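Pradosdale Wool and Craft Fund
Interim report from the Mussa Yarn Project
Submitted April 22, 2026

Period covered: the first half of the grant year
Partner sites: Titberg (spinning and dyeing), Gretberg (teaching room and shop counter)

Where we are

The fund asked us to show that a small-batch yarn could be spun locally, dyed to a repeatable shade card and sold at a price that ordinary knitters will pay. The spinning is on schedule. The dyeing is behind, and the shade card will not be finished in the form we first proposed. Teaching sessions have run as planned, with one change to the content. Spending is within the agreed budget lines apart from packaging, which is dealt with further down.

Spinning

Mussa DK is now in its second version. The first was a 2-ply that looked good in the skein but split on the needle, and the test knitters disliked it for cables and for anything with a lot of decreases. We put more twist into the plying and slowed the take-up. The new yarn is rounder and a little firmer in the hand. It softens after washing, though less than the first version did.

Each skein weighs 100 grams. We had aimed for 240 metres and the early skeins fell well short of that. With the changed twist we lost more length again, so we have dropped the original target and will label the yarn at its measured length. Knitters buying for a garment need a figure they can rely on, and we would sooner state a lower one.

The cone winder needed a new tension disc in the autumn. Until it arrived, winding was done by hand and output at Titberg dropped. The backlog has been cleared. So far we have finished 165 skeins of saleable quality. Seconds are being kept for the teaching room, where slubs and thin places do not matter.

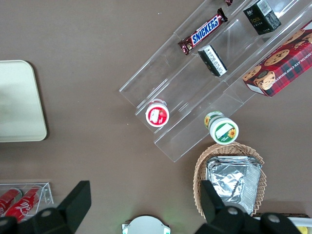

Snacks on the clear stepped stand, including a Snickers bar.

Dyeing

Our proposal promised a card of 16 shades. We now expect to deliver 10. The blues and greys repeat well from one batch to the next. The reds do not. Two lots dyed to the same recipe came out far enough apart that they could not be used in the same jumper, and the difference was plain in daylight even where it had been hard to see under the lamps at Titberg.

We think the cause is the water. The supply at Titberg is hard, and its hardness seems to vary through the year. We have started testing before each red batch and writing the result on the dye sheet. It is too early to say if this will be enough. If it is not, the options are to soften the water or to move the reds to Gretberg, where there is a sink but no proper extraction. Softening would be the cheaper of the two. We would like to discuss it with the fund before spending anything.

In the meantime the reds will be sold as one-off lots, clearly marked -- the label will tell the buyer to get enough for the whole project at one time.

Colour fastness has been checked by washing knitted squares with undyed wool. All the blues passed. One of the darker greens bled slightly on its first wash and now gets an extra rinse. That adds time to the batch but no material cost.

Teaching sessions at Gretberg

Sessions are for adults who can already knit and crochet a plain square. We planned to begin with reading a chart. After the first block we moved that to later and put swatching and measuring at the start. Most learners had never washed a swatch before measuring it, and their finished pieces were coming out too large as a result. Chart reading now comes with the colourwork hat, where it has an obvious use.

The crochet group is smaller than the knitting group but attendance is steadier. Several learners asked for something heavier than DK, as it is easier to see the stitches. We have been holding two strands together for them, which gives a fabric near to an aran weight. A true aran yarn was not part of the grant and we are not asking to add it. We mention it as something for a later application.
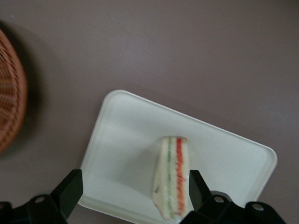
A wedge-shaped sandwich on a white tray

Packaging and labels

This line is overspent. The paper band we budgeted for slid off the skeins when they were handled in the shop, and shoppers could not tell which skein had lost which label. We changed to a tied card tag. The tags cost more each and take longer to fit. The overspend is being met from the travel line, where we have made fewer trips between the two sites than planned. We ask the fund to confirm that it is content with this.

The tag gives fibre content, weight, length, suggested needle size, washing instructions and dye lot. The dye lot was handwritten at first -- some were hard to read, so it is now stamped.

Sales and feedback

The shop counter at Gretberg has sold almost half of the skeins sent to it. Undyed yarn has sold better than we expected, mainly to people who dye at home. Mid-grey is the best seller of the dyed shades. Mustard has hardly moved and will not be repeated.

The most common comment is about price. The next most common is a request for patterns. We have three in draft: a ribbed hat, a pair of mitts and a triangular shawl. The hat and mitts each use one skein. The shawl still runs out of yarn before the border on the largest size, and it is being reworked.

Next steps

Finish the shade card and print it.
Water tests to continue on all red batches.
Publish the hat and mitts patterns, with the shawl to follow.
Run the second block of teaching sessions.
Send the final accounts and report to the fund by the end of August.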